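Moisture Pickup of Dried Beans in Household Containers
Project report, materials and packaging course
Submitted 29 August 2025

1. Background

Dried beans take up water from humid air. Above a certain moisture content they become harder to cook evenly, and in bad cases they mold. The Stivineck food pantry repacks beans from large sacks into household portions and asked our department whether the type of container matters over one season of storage. This report covers the storage trial, the weighing method and the results. Cooking tests are left for a later group.

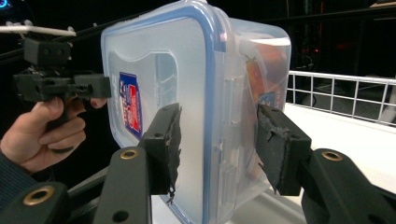
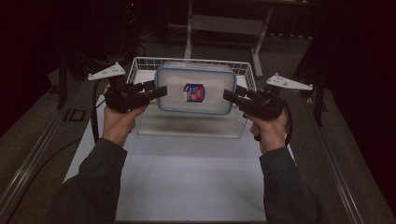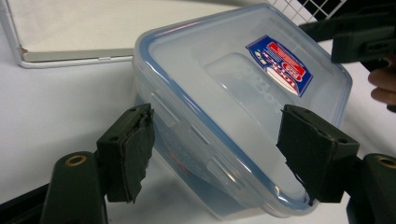 Clear plastic food container, in all three views.

At the midterm review Joseck objected that a gasket test on new lids says little about a pantry shelf, where lids are opened every few days and flour or bean dust settles on the seal. The same comment asked for an opened group and an unopened group. We accepted this and changed the plan in March, before the first samples were filled.

2. Materials

Pinto beans were bought in a single lot to avoid differences in starting moisture. Three container types were compared: plastic boxes with a gasketed lid, plastic boxes with a plain press-on lid, and folded paper bags closed with a clip. Each container held 431 g of beans, the amount that filled the smallest type to just under the rim.

The humid cabinet was a Wastiler unit on loan from the soils lab. It was set to 60 percent relative humidity for the first half of the trial and 80 percent for the second half. Temperature was left at room level and logged. The scale has a capacity of 2,000 g and reads to 0.1 g.

3. Method

We filled 40 containers of each type. Half of each type stayed closed until the end. The other half were opened for one minute twice a week, with the beans stirred once using a dry spoon, then closed again. Containers were weighed weekly, always in the same order, and put back on the same shelf.

Empty containers of each type were kept in the cabinet as blanks. This turned out to be necessary for the paper bags, which gained weight on their own – enough to hide most of the change in the beans during the first weeks. All bag results below are corrected with the blank values.

At the end of the trial, beans from every container were oven dried to check the moisture content against the weight records.

4. Results

Closed gasketed boxes showed the smallest gain. In the first half the change was close to the resolution of the scale and we do not consider it meaningful. Press-on lids gave a wide spread: a few boxes behaved like the gasketed type, while others gained nearly as much as the bags. We suspect uneven closing at the corners but did not test for it.

Opening raised the gain in both types of box. For the bags it made almost no difference, as expected from a material that lets vapor through whether it is folded shut or open.

5. Sources of error

The cabinet door was opened for each weighing and the humidity took several minutes to recover. The Hyun data logger also lost one weekend of readings, and we filled that gap with the values on either side. Dust on the lid seals, the point raised at the review, was covered only indirectly by the stirring step. A proper test would apply a known amount of dust to the seal before closing.

6. Recommendation

For beans used within a few weeks, paper bags are acceptable in a dry room. For longer storage we recommend gasketed boxes, with the rim wiped before each closing. Raw weights and oven data are in Appendix B.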